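About Trestent

Trestent is a maker of retail display furniture and shop counters. We build for bakeries, pharmacies, optical shops, jewelry stores and small brands who want a proper place to show their goods. Our workshop and our office are in Mismont, under the same roof, so the person who answers your mail can walk to the saw and ask.

The company was started by Bianca Oprea, who worked before as a draftswoman for shop interiors. The first order was a glass counter for a tea seller. Today we are 11 people and we have delivered 356 projects, most of them for customers outside of our own country. 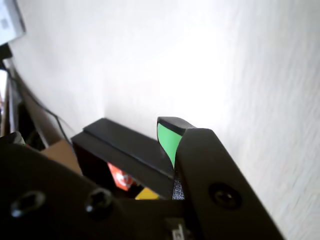
White wall and black gripper with green pad.

What we make

Counters, wall shelves, glass showcases, cash desks, window stands and storage cabinets with lock. Our best known line is the Gelell shelf system, which the customer can put together without special tools. It comes in two depths and the standard width is 80 cm. Other widths are possible on request, please tell us before the drawing is approved.

We don't sell from stock. Each order begins with a floor plan of your shop, or a simple sketch by hand if you have no plan. Then we prepare a 3D drawing, you correct it, and we correct it again. Two rounds of changes are included in the price. After you sign the drawing we cut the material.

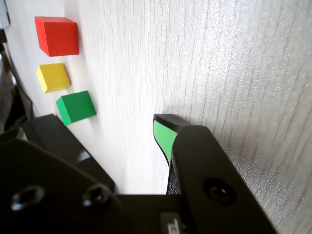

Color and surface are the points where our customers need the most time to decide, and we understand this well. Our sample box has 108 finishes, and we send it by post before you sign. Please look at the samples in the light of your own shop. A strong red like the one on the largest-looking cube can look very different next to a pale top with fine gray grain than it looks alone on a screen. If you are not sure, ask for a second sample – we will not charge it.

Packing and delivery

Big pieces travel in wooden crates, glass is packed apart. Mr. Guo is responsible for export papers and he will write to you with the shipping date. Every July the workshop closes for two weeks, so orders for the autumn should be confirmed before this.

If something arrives broken, send us photos within five days and we make the part new.

Visits are welcome, but please write first. The showroom is small and we like to have time for you.

Page updated November 2024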